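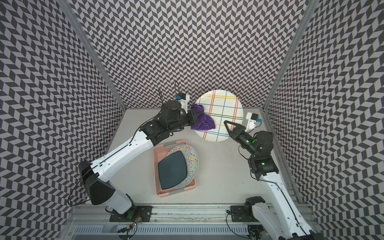 A purple cloth and the plaid plate on the white worktop, with chevron on all three sides.

The subject of this entry is the drying and putting away of plates, a household task to which this blog has given less attention than it deserves. Readers who wrote in after the January entry on drawer liners asked for guidance on cloths in particular, and the following notes set out the practice currently observed in this household.

The plate shown is round and white, with a grid of thin lines in yellow, orange-red, blue and green. Plates with a colored pattern are treated here with somewhat more care than plain ones. They are washed by hand in warm water with a mild soap, rinsed, and left in the rack for a short period before any cloth is applied. The period is ordinarily 2 minutes. A plate taken straight from the rinse will soak a cloth almost at once, and the remaining plates will then be wiped with a cloth that is no longer fit for the purpose.

On the matter of cloths, the household keeps two categories. The first is for dishes only. The second is for counters, tabletops and spills. The categories are distinguished by color, and the rule is that a cloth does not move from one category to the other until it is retired from dish duty altogether. Purple was assigned to dishes. The choice had no particular merit beyond the fact that no other linen in the kitchen was purple at the time, and it has proved easy for guests to remember.

The method of drying is as follows. The cloth is taken up loosely and bunched in one hand. The plate is held or steadied at the rim with the other. The face is wiped first, from the center outward, and then the rim, and then the back, with particular attention to the foot ring, where water collects and later marks the shelf. Folding the cloth into a neat square before use is a common habit and was the habit of this author for many years. A bunched cloth reaches the curve of the plate better and offers a fresh surface with each small turn of the wrist.

Three brands of dish cloth have been used in this kitchen. The Kuvine cloths were thin and dried quickly on the rail, but they left lint on darker dishes. The Lenel cloths were heavier and pleasant to handle, though they required several washes before they absorbed water properly. The Ragab cloths remain in use for counters and have given no cause for complaint. No recommendation is made among them, as water, soap and the number of persons in a household all affect the result.

Cloths are laundered separately from clothing, without fabric softener, and the wash for dish cloths is set at 60 degrees Celsius. The cycle on the present machine runs around 45 minutes. They are dried flat over the rail and are not returned to the drawer while any dampness remains. A cloth that retains an odor after washing is moved to the second category or discarded.

A word should be added about worktops. A white surface shows crumbs, drips and stray threads immediately, and for that reason it is preferred here for any task involving dishes. Patterned surroundings are another matter. A gray-and-black chevron is handsome on a wall and was considered for the shelf paper as well, but small marks are difficult to find on it, and a plain Plinex liner was selected for the plate shelf instead.

Plates are returned to the shelf in stacks by size, with the patterned ones uppermost. Where a patterned plate must sit beneath another, a sheet of plain paper is placed between them. The paper is replaced when it begins to curl.

Correspondence concerning the care of glassware has also been received and will be addressed in a later entry. Readers are invited to leave further questions on cloths in the comments.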